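Working Practice | Domestic Manipulation
2 min read

Delow has issued revision 4 of its house rules for hand trials around soft furnishings. They apply from 13 Sep 2021 at both the Nastadden and Meesuk sites.

Wrist camera views, fingers pointing down:
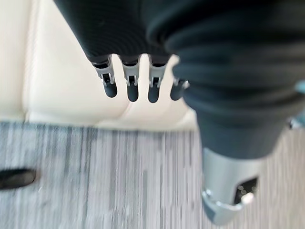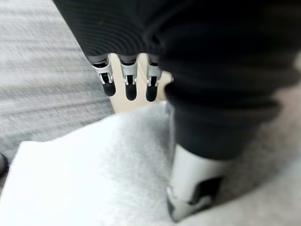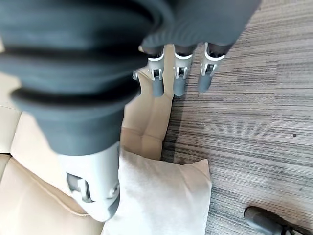 The main change concerns approach speed. Within 30 mm of any upholstery, cushion or folded textile, the hand is to move at no more than 38 mm per second until contact is confirmed at the fingertips. The previous revision set a limit for rigid objects only, and sites had been applying their own figures to fabric.

Sleeves are to be checked for splits and trapped lint before each session. Finger joints are inspected at the same time, with the hand powered down. Any fault goes in the Hiko log under the serial number of the hand, not the arm.

Floors within reach of the arm must be clear of cables. Two people remain present while the arm is live, one of them at the stop button.

Trials recorded in August under revision 3 remain valid and need not be repeated.

© Delow 2021 | Contact the standards desk | Back to top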